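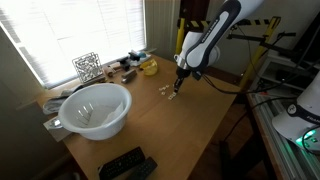 Pekerdale Makers and Menders List, Digest 1211, Message 4

Subject: Re: What lives on your table?

Morning all,

I've been meaning to answer this since Friday and kept getting distracted, mostly by my own table, so that tells you something. I'll quote the bit I'm replying to and then ramble underneath.

> I'm trying to get my work table under control before June, when we
> lose the back bedroom. Everything ends up on it. Kitchen things, mending
> things, tools, the lot. My question for the list is what do you let stay
> out, and what gets put away every single night? And does anybody have a
> good way of keeping tiny pieces together? I use jam jar lids and they
> slide about all over the place. Also, is it daft to keep a colander
> with my sewing?

Not daft at all! There's a big white plastic colander on the table in the photo, the sort with slots down the side, and it's got a crumpled bit of white in it, paper or cloth, and I'd defend that to anyone. Colanders are brilliant for this. They've got a handle, they don't tip easily, and if you're the sort who shoves a damp rag in and forgets it (me, every week) the air gets round it. I had a lovely wicker thing before from the Trimley car boot and it went mouldy at the bottom in a fortnight. I do think it wants something soft underneath, though. A folded cloth does nicely, like the grey one there, and it stops the plastic skating across the wood when you reach for something.

Now, tiny pieces. I gave up on jar lids too. What works for me is a cup, and a see-through one at that, so you don't end up with seven identical tins and no idea what's in any of them. A yellow plastic one like the one at the back would do me fine, except that they will go over if you so much as look at them. I put a blob of sticky tack on the bottom. Those little pale squarish bits out on the bare wood are exactly what I'd lose by teatime. Mine would be down the back of the radiator or in the dog. If I'm in the middle of something I tip them onto a flannel, which holds them where they are, and then the whole flannel gets gathered up and dropped in the cup when I stop. It takes seconds and I still forget half the time.

As for what stays out, my rule is that the back edge of the table is for things I reach for without thinking, and the front is clear by bedtime. Stapler at the back, always. I know some of you are drawer people, but a stapler in a drawer is a stapler you'll buy again (I own 2 — both the same, both grey, both bought in a temper). Tools with wooden handles I like lying down so they don't roll off the end. The wire cube on its little wooden base can stay as well. I don't care if it isn't useful, you need one thing on a table that's just nice to look at, and the light through a blind does lovely things with bent wire. My own is a brass Dobre candlestick which has never held a candle in its life.

What gets put away every night is anything sharp, anything borrowed and anything you'd be cross to find tea on. I keep a flat bit of cardboard from a parcel for the messy jobs, glue and so on, and that goes behind the door when I've finished. When it gets too horrible it goes in the recycling and I wait for the next parcel.

One more thing about losing the room. When we moved the table out of ours I put it right under the window and it was the best thing I ever did, but do get blinds if you haven't already. We had only a curtain at first and by mid-morning I couldn't see what I was threading. The Amach ones from the shop by the bus station went up in an afternoon and have been fine, though the cord on the left one sticks.

Does anyone have a cure for wood that's gone sticky where a mug's been standing, by the way? I've tried vinegar and it made it smell like a chip shop.

Right, off to find my scissors.

Cheers from the messy end of Pekerdale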